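Metal Bins for Toys and Odds and Ends

We went through a lot of plastic tubs before switching to metal. The plastic ones cracked at the corners, usually in the cold months, and the lids never fit once the sides had bowed out. Open metal bins cost more to begin with and they are heavier to carry, but they have held up well on the worktable and on the low shelf by the back door.

Choosing a bin

Look for sides that slope in toward the bottom. You can see what is inside without tipping anything out, and small things slide down to the floor of the bin where your hand can reach them. Straight-sided bins waste less shelf space, so use those for storage you only open twice a year.

Run a finger along the rim before you buy. A rolled rim is fine. A raw edge needs a strip of rubber trim, sold by the foot at most hardware stores. Our Tumholm bins came with a good rim. The Karkus ones did not, and we trimmed all of them.

Keeping two bins together

Two bins side by side on a table will drift apart every time someone digs through one of them, and things fall down the gap. Spring clamps fix this. Set the bins so the rims touch, then put one clamp at each end where the corners meet. The small size is strong enough. If the clamp slips on bare metal, fold a scrap of bicycle tube over the rim first.

Leave the handles pointing up and out of the way of your sleeves.

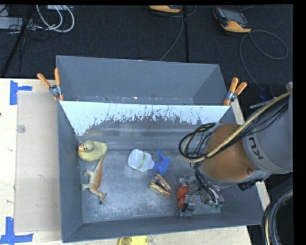
Sort before you wash. Bath toys, plastic animals and spray bottles can share a bin while you are going through the house, but they should not stay together. Toys go in one pile and anything that has held a cleaner goes in another, even if it looks empty. Rinse the bottles, pump clean water through the nozzle a few times, and put them up high.

Toy ducks and other hollow toys need a squeeze over the sink. If black flecks come out with the water, throw the toy away. Solid toys like dinosaurs can be washed in warm water with dish soap and an old toothbrush, with a bit of extra work between the legs. Stand them on a towel overnight.

Cleaning the bin

Sweep out the crumbs and scraps first with a dry paintbrush. Water turns them to paste and they stick in the corners. After that, wipe with dish soap and warm water and dry the bin right away with a rag.

Scratches on the floor of the bin do no harm. If they bother you, or if the bin will hold wet things, rub the bottom lightly with 800 grit wet-and-dry paper, going in one direction only – circles leave a cloudy patch that shows every time the light hits it. A thin coat of paste wax helps after that. We use Brustov, but any furniture wax will do.

For rust spots, use white vinegar on a cloth, wait 22 minutes or so, and wipe. Keep vinegar off galvanized bins, as it eats the zinc.

Protecting the table

A full metal bin will mark a wooden top. Stick felt pads on the bottom corners, or cut a piece of shelf liner to the size of the base. Pads pick up grit, so change them when they look gray. Ours get done in April with the window screens.

Lift the bin to move it – dragging it, even on felt, will leave a line sooner or later. Take the clamps off first.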